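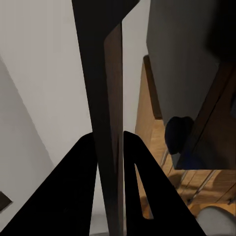 Battery dead every 2 days, going nuts

tollach_wagon
Ok so battery is flat again. Third time this month. New Kenard battery in October, the shop in Tollach load tested it and says it's fine. Alternator fine too, charges like it should. Got the meter out last night, 357 milliamps with the car off and locked. Way too much right?? Had aftermarket remote start put in by previous owner, Drendora brand, wires all over the place under the dash. Thinking of just cutting it out. Anyone done that

rustbelt_ed
357 is high yeah. How long did you wait before reading it. Modules stay awake a while after you shut the door

tollach_wagon
like 5 min

rustbelt_ed
Not long enough. Give it 40 with the hood latch tripped with a screwdriver so it thinks it's closed. Then read again. DON'T cut anything yet

E. Schnyder
I had the same thing on my sedan, different make. Chased it for weeks. Mine was the glove box light staying on, could not believe it. The bulb was warm when I stuck my hand in there. Switch was five bucks at the yard.

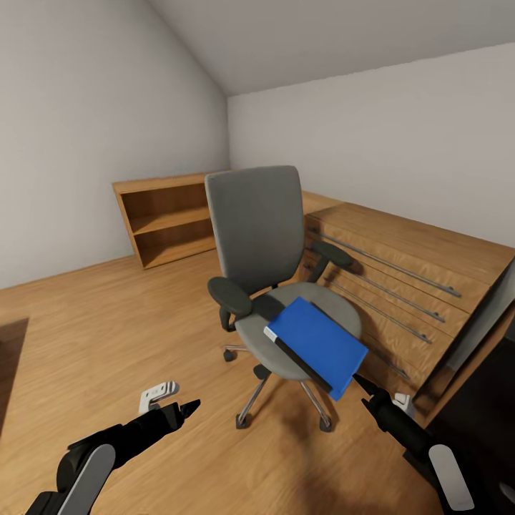

Also had a phone charger that pulled power with nothing plugged in to it, not a lot but it adds up if you only drive weekends like I do. So pull all that stuff before you measure or you're chasing your tail. Key fob away from the car too, mine kept waking it up from the kitchen.

boltsnbeer
Its the remote start. It's always the remote start. Rip it out, thank me later

rustbelt_ed
Terrible advice. If it's tied into the ignition harness and he just yanks it the car might not crank at all. Ask me how my brother got home from work

boltsnbeer
did 3 of them, never had a problem. takes an hour

rustbelt_ed
Three, wow. Do the fuse test first. Costs nothing

tollach_wagon
what fuse test, I only know pull one and see

rustbelt_ed
Typing this up quick on my break:

1. Everything off, hood latch tripped, windows down so you don't lock yourself out. Door latches tripped too if you need in the car.
2. Meter in series on the negative cable, 10 amp setting. Do not open a door or try to start it like this, you'll blow the meter fuse.
3. Wait. 40 min. Go eat.
4. Write down the number. Under 50 mA is ok on most cars.
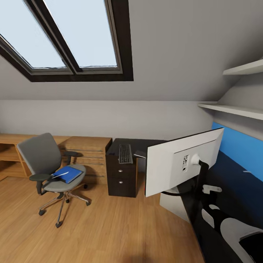

5. If its still high, pull fuses one at a time and watch the meter. When it drops you found the circuit. Start under the hood then do the inside box.
6. Put that fuse back and unplug things on that circuit till it drops again.

E. Schnyder
I'd do it without pulling fuses. Pulling and putting back can wake modules up and then you wait all over again. Measure millivolts across the top of each fuse with it still in, there's charts for it.
Edeltraud

rustbelt_ed
Ok fair, thats better on newer stuff. Old wagon I'd still pull

tollach_wagon
Update. Waited the full 40. 100 milliamps now so you were right about that, but still too high. Fuse for the radio drops it to 31. So not the remote start??

boltsnbeer
unless remote start is tapped off the radio feed. mine was

tollach_wagon
ugh. Ebrahimi Auto Electric quoted me 69 to look at it, might just pay. Can't feel my fingers out here

rustbelt_ed
Unplug the radio first, two screws and a trim piece. If it stays at 100 with the radio out and the fuse in, something's spliced in back there, and I'll owe bolts a beer. Take a picture of the wiring before you touch it

boltsnbeer
i'll take it in a can

tollach_wagon
trim tool is at my dads. Will do it when I get it back, leaving the neg cable off overnight till then

Related threads
Intermittent no crank, clicks once
Dash lights flicker at idle
Which side post terminals don't strip
Radio loses presets after battery swap
Trailer plug corroded, replace or clean?

Last updated: 9:40 pm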